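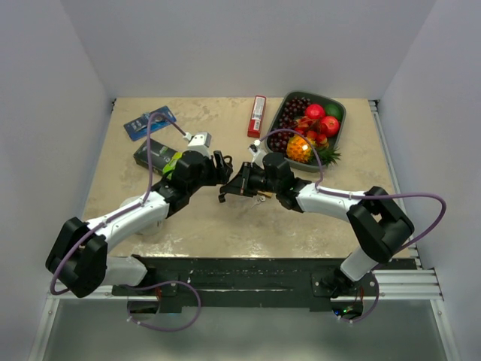 The tabletop at Hundcombe, grey walls on three sides.

Re: [hundcombe-bench] beige top, keep or replace?

> Before anyone orders anything, could somebody who has been in the building
> this month say what state the top is in? The last I heard it was "a sort of
> stone effect" and "a bit shiny", which describes most of the kitchens I have
> rented. I also don't know whether the walls ever went up on the sides or
> whether we stopped at the back one. Kalogeropoulos will do us a plain matt
> top, cut to size, but they want a deposit and I'd like to know what we are
> replacing.
>
> And are the groceries still living there?

Walls first. There are three of them, back, left and right, all plain pale grey, and they meet in the corners with a faint slanted seam that I have now looked at for longer than I have looked at some relatives. I would leave the seams alone. The last tube of filler I was trusted with is still on my good trousers.

The top is the mottled one, tan and cream. Stone effect is fair. It was chosen from a Tranus offcut list, at a meeting I missed, on the grounds that it would hide crumbs. It hides screws too, and washers, and in May it hid a grey plastic cap for most of an afternoon.

Shiny is also fair, though it's the near edge that does it. You get whitish glare along there and much less to complain about further back. I tried the Dodari polish remover on the underside, where it can't be seen, and it took off nothing except the smell of the room. Somebody bolder may try it on top. Please tell the list first and open a window.

As for the groceries, there is a tray of fruit, plus a blue package and a black and green box. I don't know who they belong to and I have no strong feelings about them, but if they are yours and you want them kept, put a name on them. The shelf by the door is 38 cm deep and would take both.

My vote, for what it's worth, is to keep the top. A matt one would be nicer to work over — I'm not made of stone, or stone effect — but the quote is for a piece that comes in one length, and the stairs have a turn in them. We had seven people on those stairs for the old cupboard and we still have the mark on the wallpaper. I'd sooner spend the money on a roll of something dull to lay along the front edge and see if that deals with the glare.

If the vote goes the other way, measure inside the walls at the front as well as the back. I got 1401 mm at the back and then the tape went behind the radiator.

Could whoever has the other tape bring it back?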